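周遊ツアーに、何もない午後を一つください

文　Randa Hourani　｜　カテゴリー：旅・島・コラム
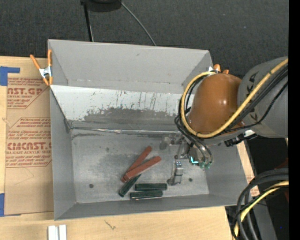 明るい色の木の天板と、灰色の金属の箱。

私は旅行が好きですが、旅行の日程表を読むことも、同じくらい好きです。行く予定のない国の日程表でも読みます。駅の前の棚からパンフレットをもらい、家で紅茶を飲みながら、朝食は何時か、バスは何時に出るか、と順番に読んでいきます。夫はこれを「時刻表の小説」と呼びます。

その私が、最近の島めぐりの日程表には少し不満を持っています。昼間に空白がないからです。午前に岬、次に灯台、昼食、工芸の店、展望台、夕方の浜辺。その後は夕食と音楽です。どの行にも場所の名前があり、どの名前にも「絶景」や「伝統」という言葉がついています。読んでいると、だんだん息が浅くなってきます。

この文章で私が言いたいことは簡単です。周遊ツアーには、一度でよいので、予定の入っていない午後を作ってほしい。しかも、それを「自由行動（各自で昼食）」のように小さな字で書かずに、日程の中の立派な一行として書いてほしいのです。

日本語は私の母語ではありません。ですから言葉が少し固いかもしれませんが、ゆっくり書きますので、ゆっくり読んでいただければうれしいです。

■ブリットビルで覚えていること

去年の十二月に、ブリットビルという島の町へ行きました。申し込んだのは、タンデックという会社の周遊バスツアーです。参加者は40人で、座席は決まっていました。私の席は後ろから二列目の通路側で、窓側には編み物をする婦人が座りました。

一日目に、私たちは六か所を見ました。どこも悪い場所ではありませんでした。岬は風が強く、海の色は本当に濃い青でした。教会の床の石は、人がよく歩く所だけ低くなっていました。ガイドの方の話も上手で、冗談を言う前に必ず帽子を直すので、私たちは帽子を見て笑う準備をしました。

けれども、帰ってきて数週間がたつと、六か所のうち二か所の名前が思い出せませんでした。写真を見れば、確かに私はそこに立っています。同じ上着を着て、同じように少し目を細めています。しかし、その場所の匂いも、足の下の感じも、何も出てきません。私は自分の写真を、親戚の人の写真のように見ていました。

反対に、よく覚えている時間が一つあります。三日目に、バスのドアの具合が悪くなりました。閉まるのですが、閉まった印が運転席に出ないそうです。代わりのバスが来るまで、私たちは港のそばの小さな広場で待つことになりました。待った時間は100分でした。時間がわかるのは、前の席の男性が時計を見て、会社に手紙を書くと言っていたからです。

広場には特別なものがありませんでした。ベンチがあり、水の出ない噴水があり、魚を売る店がありました。店の人は昼の片づけをしていて、氷を道の端に捨てました。子どもがその氷を靴で押して、坂の下まで運ぼうとしていました。氷は途中で割れて、子どもは大きいほうを選んでまた押しました。

編み物の婦人は噴水の縁に座って、編み目を一段ほどきました。バスが揺れるときに編んだ所は、あとで見ると気に入らないそうです。私はその隣で、店で買った塩味の揚げパンを食べました。中に玉ねぎが入っていて、熱くて、最初の一口で舌をやけどしました。

この広場は、日程表にありません。パンフレットの地図にも名前がありません。それなのに、ブリットビルと聞いて私の頭に最初に出てくるのは、岬の青い海より先に、あの氷と玉ねぎです。

■「たくさん見せる」という親切

旅行会社の人に悪い気持ちがないことは、よくわかっています。むしろ親切なのだと思います。遠くから来た人に、できるだけ多くを見せたい。次にいつ来られるかわからない人に、見残しがあると思わせたくない。客の側も、同じ値段なら見る場所の多いほうを選びます。私も若いころはそうでした。二つのパンフレットを並べて、場所の名前が多いほうに丸をつけました。

しかし、多く見せる親切には、受け取る人の体のことがあまり入っていません。人間の目は一日中開いていても、一日中見ているわけではありません。午後のある時間を過ぎると、私の目は風景の上をすべるようになります。展望台に上がって、山を見て、「きれいですね」と言います。その「きれいですね」は、午前の岬で言った「きれいですね」と同じ音ですが、中身がだいぶ軽くなっています。

食事に似ている、と言う人もいます。ホテルのビュッフェで皿に何でものせると、最後には何の味かわからなくなる、という話です。私はこのたとえに半分だけ賛成します。ビュッフェでは、皿を置いて休むことができます。コーヒーだけ飲んで、隣の人の皿を見ていてもかまいません。バスのツアーでは、そうはいきません。次の料理の前まで、全員が一緒に運ばれていきます。

私の母は、客が来るとテーブルが見えなくなるほど料理を出す人でした。客が「もう十分です」と言うと、母は、では果物を、と言いました。果物の次は甘い菓子で、菓子の次はコーヒーでした。ですから、たくさん出す側の気持ちを、私は家の中で見て育ちました。母が怖かったのは、客が退屈することよりも、客が帰ってから「あの家では足りなかった」と思うことでした。旅行会社も、同じことを怖がっているのではないでしょうか。

ただ、母の家では、コーヒーの後に長い時間がありました。誰も立ち上がらず、話も半分眠ったようになり、窓の外が暗くなっても電気をつけるのを忘れていました。子どもの私はその時間が一番好きで、テーブルの下に入って大人の足を見ていました。あのたくさんの料理は、その時間があったから重くなかったのだと、今では思います。

■自由行動との違い

ここまで読んで、「自由行動の時間ならもうある」と思った方がいるでしょう。その通りです。多くのツアーには自由行動があります。けれども、私がお願いしている空白とは、少し性質が違います。

よくある自由行動は、買い物の通りで始まります。集合の時間が決まっていて、その時間は一時間より短いことが多いです。ガイドの方が、この店の蜂蜜が有名です、あちらのチーズは試食ができます、と教えてくれます。そうすると、客の頭の中に小さな日程表ができます。蜂蜜、チーズ、お手洗い、集合。自由という名前のついた、もう一つの予定です。

ブリットビルでは、町の循環バスの一日券が旅行者用に売られていました。値段は、日本円にすると2,760円でした。私はこれを買おうか迷いました。最後の日の午前に空いた時間があったからです。ところが、券の裏に「おすすめの回り方」が印刷されていて、それを読んだとたんに、全部回らなければ損だという気持ちになりました。結局、私は券を買わずにホテルの裏の道を歩き、洗濯物の多い家の前で猫を見ました。猫は私を見ませんでした。

おすすめが悪いと言いたいのではありません。おすすめが助けになる人は多いですし、足の悪い方や小さい子どもを連れた方には、回り方がわかることは大切です。私が困るのは、おすすめが空いた時間の中まで全部入ってくることです。

では、どんな空白ならよいのか。私の希望を書きます。昼食の後から夕食の前まで。場所は、買い物の通りから離れた、普通の人が普通の用事をしている所。バスはそこにいて、疲れた人は中で眠ってもよい。ガイドの方もいるけれど、聞かれるまで何も説明しない。できれば座る所と、温かい飲み物と、お手洗いがある。それだけです。

■反対の意見について

この考えを友人のアルダラン・ナセリに話しました。彼は若いころに数年、プランダムという谷の村で旅行者の案内をしていました。今は別の仕事ですが、案内人だったときの声の大きさは残っています。電車の中で話すと少し恥ずかしいです。

彼は最初に反対しました。理由は、空白を作ると必ず苦情が来るから、というものでした。プランダムの谷で、雨のために山道が歩けなくなった日があり、午後を宿の食堂で過ごしてもらったことがあるそうです。暖炉があり、宿の主人がスープを出しました。ある人たちは、あの午後が一番よかったと言いました。別の人たちは、払ったお金の半日分を返してほしいと言いました。よかったと言った人は手紙を書かず、返してほしいと言った人は手紙を書きました。会社に届くのは手紙のほうだけです。

これは大事な指摘だと思います。何もない午後は、よかったとしても、よかったと証明しにくいのです。灯台なら、灯台の写真があります。塔の高さも、建てた年も言えます。氷を押す子どもを見たことは、家に帰って人に話しても、「それで？」と聞かれて終わりです。私も実際に、妹にそう聞かれました。

それでも私は、苦情の原因は空白よりも、空白が突然来たことにあると考えています。雨で山道がなくなれば、客は「取り上げられた」と感じます。バスの故障も同じで、前の席の男性が怒ったのは当然でした。彼は灯台の博物館を楽しみにしていて、その見学が短くなりました。もし初めから日程表に「午後　港の広場で過ごします」と書いてあったら、彼はそのツアーを選ばなかったか、または本を一冊持ってきたでしょう。どちらでも、手紙を書く必要はなかったはずです。

もう一つ、よく聞く反対があります。何もしないのなら、家でもできる、というものです。遠くまで飛行機で来て、なぜベンチに座るのか。これには、自分の経験から答えるしかありません。私は家では、何もしないことができません。台所に行けば鍋が見えますし、机の前には返事を書いていない手紙があります。棚の上には直そうと思っている時計もあります。知らない町のベンチでは、私に用事のあるものが一つもありません。目に入るものが全部、他人の用事です。そのときやっと、店の人の片づけ方や、氷の割れる音に気がつきます。

三つ目の反対は、お金のことです。休みを長く取れない人、何年も貯金をして来た人に、半日座っていましょうと言うのは失礼ではないか。私はこれを一番重く考えました。私自身、初めて外国を旅行したときは、朝から夜まで歩きました。座るのはもったいないと思いましたし、夜は足が痛くて、ホテルの風呂の縁に座って足だけお湯に入れました。その旅行を後悔していません。ですから、全部のツアーを変えてほしいとは言いません。棚に並んでいるパンフレットの中に、空白のあるものも置いてほしいのです。今は、ほとんど見つかりません。

■レーナーの宿の黒板

一つだけ、よい例を知っています。レーナーという小さな宿です。プランダムの谷の入口にあり、アルダランに教えてもらって、今年の春に三泊しました。

宿の食堂には黒板があり、朝になると、その日の案内がチョークで書かれます。月曜の黒板には、こう書いてありました。「午前　川まで歩く。午後　なし。夕食　豆の煮込み」。私は初め、午後の案内人が病気なのかと思い、宿の人に聞きました。宿の人は、いいえ、午後はなしです、と言って、そのままパンを切っていました。

「なし」と書いてあることは、書いていないこととずいぶん違います。書いていなければ、私は何かを探したでしょう。受付に行って、バスの時間を聞いて、隣の村の教会が開いているか調べたでしょう。「なし」と書いてあったので、私は階段の途中の窓の所に椅子を出して座りました。谷の反対側で、誰かが木の柵を直していました。金づちの音は、手が下りてから少し遅れて届きました。私はその遅れが面白くて、かなり長い間見ていました。

途中で隣の部屋の夫婦が通り、何か見えますか、と聞きました。柵です、と私は答えました。二人は窓から柵を見て、ああ、柵ですね、と言って階段を下りていきました。しばらくして奥さんだけが戻ってきて、自分の椅子を私の隣に置きました。私たちは夕食まで、あまり話しませんでした。豆の煮込みは少し塩が強かったですが、おいしかったです。

この宿は大きな会社ではありませんから、40人の客を運ぶツアーと同じようには考えられません。それはわかっています。宿の人は苦情の手紙が来ても、客の顔を覚えているので、その人に向けて返事を書けます。大きな会社では、手紙を読む人と、バスに乗る人と、日程を作る人が別です。日程を作る人の机には、たぶん地図と料金表があって、金づちの音は届きません。

■案内する人の午後

客のことばかり書きましたが、案内する人の側にも同じ問題があります。

ブリットビルのガイドの方は、昼食のとき、立ったまま食べていました。食べながら次の店に電話をして、客の一人に薬局の場所を教え、運転手さんと道の工事の相談をしていました。三日目の広場で、代わりのバスの手配が終わった後、彼は初めて座りました。帽子を脱いで、膝の上に置きました。そして私たちに、いつもの説明とは違う話をしました。子どものころ、この広場で自転車の練習をしたこと。噴水にはそのころ水があり、自分は自転車ごと落ちたこと。母親が魚屋の店先から出てきて、自分より先に自転車を引き上げたこと。

話している間、彼は帽子に一度もさわりませんでした。ですから私たちは、笑う準備ができていないまま笑いました。あれは仕事の冗談ではなかったのだと思います。

岬の説明は、私も本で読めます。次の日も、その次の日も、別のバスの客が同じ説明を聞くでしょう。もちろん、正しい説明は必要です。しかし、その土地の人と一緒にいるというのに、その人が覚えている広場の話を聞く時間がないのは、とても惜しいことです。しかも、そういう話は「では、思い出を話してください」と頼んで出てくるものでもありません。仕事が途切れて、少し退屈になって、足を伸ばしたときに出てきます。

アルダランも、この点にはすぐ賛成しました。彼がプランダムで一番つらかったのは、山道でも雨でもなく、客が疲れているとわかっているのに次の場所の話を始めるときだったそうです。声を明るくするほど、客の目が窓の外へ逃げていくのが見えた、と言っていました。

■旅行会社へのお願い

最後に、具体的なお願いを書いておきます。

まず、空白の午後を日程表に書いてください。書き方は「なし」でも「港で過ごす」でもかまいません。ただ、「ゆったりとした贅沢なひととき」とは書かないでください。そう書かれると、贅沢に過ごさなければならない気がして、私は困ります。

それから、その時間に別料金の船や試食会を入れないでください。選べるようにするのは親切ですが、バスの中で申込書が回ってくると、もう半分は予定です。周りの人がみんな名前を書いているときに、紙をそのまま次の人に渡すのは、気の弱い人には難しいことです。私は一度、それで乗りたくない船に乗りました。船は揺れました。

場所を一つ減らしても、値段は下げなくてよいと思います。運転手さんもガイドの方も、そこにいてくださるのですから。座る所のある場所を探して、お手洗いの場所を確かめておくことも、十分にお金をいただける仕事です。

そして、何もない午後が嫌いな人のために、今までの日程も残してください。バスで隣だった婦人は、別れるときに、次は毎日もっとたくさん見るツアーにする、と言っていました。バスの中のほうが編み物が進むからだそうです。

私は来月、タンデックの新しいパンフレットをもらいに行くつもりです。昼食の下の行から先に読みます。

タグ：島旅／周遊ツアー／旅の考えごと
シェア 40　コメント 6

あわせて読まれている記事
・港の朝ごはんは何時に始まるか
・島のバス、前に座るか後ろに座るか
・読者の手紙：夕食つきの音楽会で眠ってしまいました
・荷物を軽くする前に、靴を一足決める
・編み物を持って飛行機に乗る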